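Sun 11 January

Back at the rule book again, in my slippers, with a cup of tea that I let go cold twice. I told everyone at Flesura I'd have the home recording guidelines done by October and, well, look at the date up there. The draft was 257 lines when I opened it this morning. I got it down a bit and then added most of it back (of course I did).

The section giving me trouble is the one on grip. Budo, the old handbook we inherited, says "close the jaws firmly and lift," and that's the whole rule! Firmly how? A jar and a soft piece of fruit do not want the same squeeze. So I wrote that the jaws should come in level, that both pads should touch at the same moment, and that you stop closing once the thing stops sliding. Then I read it out loud and it sounded like a dance lesson. I kept it anyway.
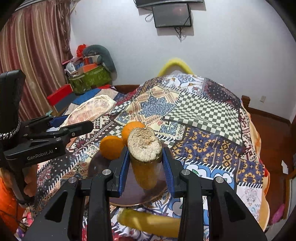
I also put in a new rule about two-handed work, which I'm pretty pleased with. One hand does the job and the other one waits, pointed in but well clear, until it's needed. Too many of our clips have both hands diving in together and knocking into each other, and then whoever is labeling has to guess what the person meant to do. We have 1,139 clips in the Erdős folder (it's named after the meeting room, don't ask) and I've now watched enough of them to have strong opinions about elbows.

Food is its own headache. My first version said no real food at all, and I took that out before lunch. Homes have food in them. If we only ever practice with clean plastic blocks, we'll get machines that are wonderful with clean plastic blocks. What I have now is that lids stay on, anything from the freezer stays bagged, and all of it gets looked over before the session starts – anything past its best goes out and doesn't get handled "just once more." I want a line about soft surfaces too. A bed gives under a plate in a way a table never does, and Undadico's checklist skips that completely. Maybe 3 sentences? Maybe a whole page. I'll sleep on it, ha.

Still to do: the bit about loose straps and sleeves, the bit about wiping down the pads between items, and a decent title. Right now the file is called rules_new_new 2 and I can't send that to anybody.

Soup for dinner, then I'm reading the grip section one more time before bed.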